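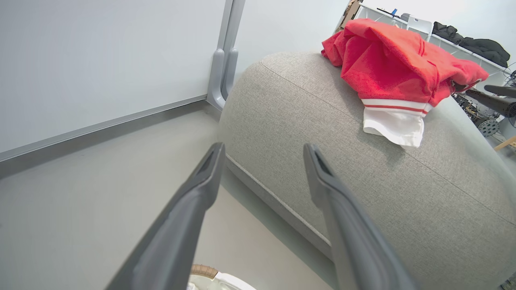
Figure 3. Wrist camera view: both fingers, grey fabric ottoman, red garment resting on top.

Set-up Guides > Planning and Purchasing
Print this page | E-mail this page

SECTION 3: BEFORE YOU SPEND ANYTHING

Read this section before you sign the order form. We realise most people read it after, usually while standing beside a crate. If that's you, start at step 4 and skip the parts that will only upset you.

The steps assume a single Jallano arm with the two-finger gripper and wrist camera, picking up clothes and other soft goods in an ordinary room. If you are buying for boxes or bottles, your life is easier and you want Section 5.

3.1 Working out what you need

1. Write down the job in one sentence. "Pick clothing off the furniture and put it in a basket" is a job. "Help with laundry" is a wish, and will be quoted as one.

2. List the surfaces the arm has to reach. Include the padded ones. A garment on a hard bench stays where it is when the fingers come down. On upholstery the fingers can sink in and come up with a pinch of cushion, and woven fabric is good at hanging on.

3. Measure from the arm's mounting point to the farthest item, then to the drop-off point. Use the longer of the two. Use a tape measure, please, as the sales office has heard "a couple of arm's lengths" before and had to ask whose arm.

4. Decide what stays in the room. Shelving, panels and anything on legs all take up space the arm would like to swing through. You can move them for free now or pay an installer to move them later.

NOTE: Look at Figure 3 again with your budget in hand. The fingers take up a good part of the view when the camera sits this close. If your job depends on seeing the whole room as well, allow for a second, fixed camera. It is a separate line on the price list and no amount of charm will make it a free one.

3.2 Building the budget

5. Start with the arm, gripper and controller as quoted. This is the number people remember and it is the smallest it will ever be.

6. Add the mount. The Buschmann floor plate suits level concrete. For anything springier, ask for the wide base.

7. Add spare fingers. We suggest 3 pairs for the first year. They are a wearing part, like tires, and like tires they are bought in a hurry by people who didn't want to think about them.

8. Set aside $1000 for cables, brackets and the things you will discover at the hardware store. Kieran Mulcahy in our planning office calls this line "the drawer", as that is where most of it ends up.

9. Add staff time. Allow 7 working days for set-up and some 13 more for practice picks before you promise anyone a demonstration. Your manager will ask if it can be done in less. Show your manager this page.

CAUTION: Do not trim the budget by leaving out the emergency stop kit. Skodomeck will not commission an arm without one, and the technician's trip gets billed either way.

3.3 Trial picks before purchase

10. Book a loan unit through Manavness, our rental partner. June fills up early - everybody has money to use up or a report to write.

11. Try it on your real items. Bring the awkward ones: ribbed cuffs, thin linings, two things in a heap where you only want the top one. A neatly folded towel tells you very little, except that somebody folded a towel.

12. Keep a plain log with the item, the surface, and whether the pick was good, bad or "sort of". Add up the "sort ofs" as bad. The invoice will.

13. Send the log with your order form. We size the gripper from it, and it saves a phone call in which we ask for the log.

Prices on the attached sheet were set January 16, 2025 and don't include freight, tax or the second camera.

Continue to Section 4: Receiving the Crate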